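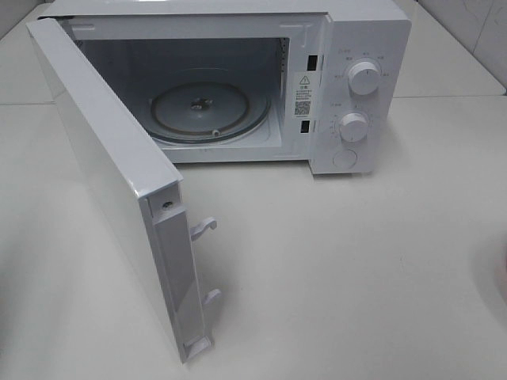
9/21/23

Kiltlow lounge chair, second prototype. Back on the bench after the sit test.

The seat shell came out of the press with the curve we wanted, but the left rear leg still sits proud of the floor. I checked the jig first and it is square. The leg blank itself has moved. It was cut from the Inmont ash that came in during March, and that batch has been restless from the start. Two more blanks from the same board show the same twist when laid on the saw table. Pulled all of them and marked the ends in red so they don't go back in the rack.

New blanks cut from the older stock. Left them oversize and stickered by the wall. Will not touch them for 7 days.

Cushions: the Sokol wool is good to look at and bad to sew over the front edge. At the corner there are four layers plus the piping, and the machine skips. Tried a longer stitch and a heavier needle. The needle helped, the stitch length made no difference I could see. Unpicked the corner and trimmed the seam allowance in steps so the layers end at different places. It lies much flatter.

Foam is still an open question. The firm block with the soft topper is right for the first few minutes, then the front edge starts to press under the thigh. I want to try shaving the front of the block down at an angle before changing the grade.

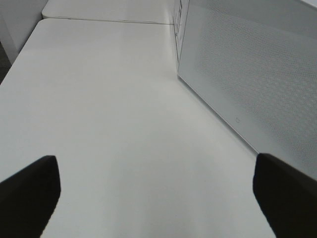 Leave the foam alone and drop the back of the seat a little, was the remark from the sewing room, because the pressure under the thigh comes from the angle and a softer front will only hide it for a month or two. Fair point. It is quick to test with shims under the front feet and under the back, so I will do that before any cutting.

Load rig: frame one went to 3000 cycles on the seat with no movement in the joints. Frame two, with the shorter tenons, started to creak at 2000 and I stopped it at 2956 when the back rail opened up on the right side. Glue line was clean on one face, so it looks like a dry joint - my fault, the glue had been open too long by the time I got to that rail. That means the result says little about the tenon length. Needs repeating with a fresh frame.

Finish samples for the Kikis side table: the hardwax oil in two coats has gone a bit yellow on ash. The white-tinted one is closer to the drawing but shows sanding marks across the grain, so sand finer before the first coat. Keep both boards by the window and compare again later. 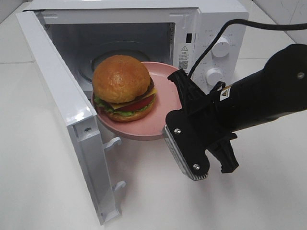 *Microwave, door open.*

To do:

- shim test on the seat angle, front and back
- glue up frame three, short tenons, back rail first
- ask Inmont for the moisture readings on the March ash
- redo the right-hand cushion corner to match the left
- order more of the heavy needles, down to the last packet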